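How do I price shipping for handmade candles?

Begoñe Manzano
Hi everyone! I'm opening a little online candle shop in the new year and I can't decide — do I build postage into the price, or charge it at checkout? My jars weigh 475 grams packed.

Estíbaliz Figueroa
Congratulations, how exciting! I build it in, and folks seem to like seeing one number. Weigh a finished parcel first, box and tape and all, then price your farthest customer and work back from there. I started with a batch of 250 and changed my prices twice, so please don't fret over it.

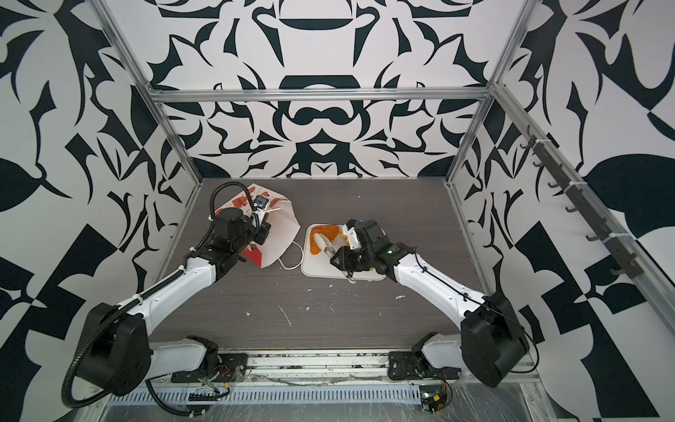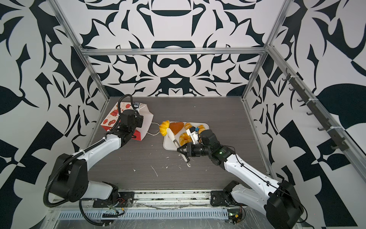

Emiliano Llorente
Charge at checkout. Free over 6 jars maybe

Related: Choosing a box size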